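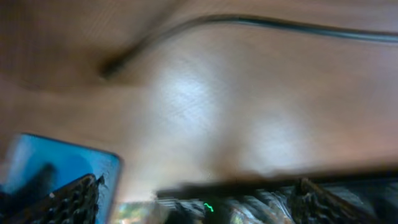 **Nestideck portable dance floor – rental**

I rent out one dance floor. It's the same one every time, it lives in my garage in Kornemden, and I lay it and pick it up myself, usually with Chun-yin Tsai on the other end of the heavy cart. If you're planning a wedding, a quinceañera, a school dance or a big birthday in a yard with grass that nobody should be doing the Electric Slide on, read on!

Prices updated 1 Feb 2026.

## What you get

The full floor is 43 panels that lock together with a cam key, plus sloped edging on all four sides so people in heels don't catch a toe. The top is a dark oak pattern. I used to have a black and white checkerboard too, but I sold it to Anoma Ekanayake, who does school events over in Shek, so if you've got your heart set on checkerboard, ask me and I'll give you her number.

You can have the whole thing or a part of it. I lay it in a rectangle unless you ask for something else (I've done an L around a swimming pool, and it came out great, but it took most of a morning).

## Prices

| Package | Price |
|---|---|
| Half floor, one day | $740 |
| Full floor, one day | $1003 |
| Full floor, Friday to Sunday | $1357 |
| Extra edging for odd shapes | $71 |

Delivery in Kornemden is included. Shek and anything past the river is extra, and I'll quote that once I know the address and whether there are stairs. Ground level is easy. Second floor with an elevator is fine if the cart fits, so please measure the elevator door. Second floor with no elevator – call me and we'll talk.

A quarter of the price holds your date and the rest is due the week before. You can move your date once for free. October fills up first every year, so if you want an October Saturday I'd get in touch by early spring.

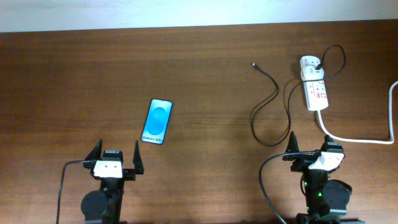
*Galaxy S25 on the table.*

## Where it can go

Indoors, it goes straight over carpet, tile, concrete or a gym floor. I bring felt for gyms.

Outdoors, it wants flat ground. A lawn that looks flat to you may have a dip in it that I'll find in two minutes with a level, so I like to come by beforehand or at least get a few pictures of the spot from different sides. I carry shims and a roll of underlay and can fix small bumps. I can't fix a hill, sorry!

Rain is the other thing. The panels don't mind getting wet but they get slick, so for an outdoor party I ask that there's a tent over the floor. I don't rent tents. Su-chen Chien does, and we've worked together enough that she knows to set her poles wide of my edging.

## On the day

I need two hours before your tables go in, and an hour to take it all up again afterward. Please have the space clear when I get there. If the venue wants everything out by midnight, tell me when you book and I'll plan on a late pickup (there's no charge for that, I'm a night owl anyway).

Drinks on the floor are okay. Glitter is okay but I'll sigh. Candle wax, chair glides with bare metal, and fog machines that drip oil are not okay, and I charge for panels that come back damaged. In practice that's been one panel in all the time I've had it, and that was a dropped speaker.

## How big do I need?

Tell me the guest count and the kind of music. A crowd that's there for salsa takes up way more room than one that jumps in place, and at most parties a good chunk of people stay in their seats until the cake's gone. Marisol Quintero took the half floor for her parents' anniversary and it stayed packed all night – I'd told her to get the full one, so what do I know.

## Booking

Send me the date, the address, indoors or out, and which package you're leaning toward. I answer messages in the evening.

– Hiu-tung Kan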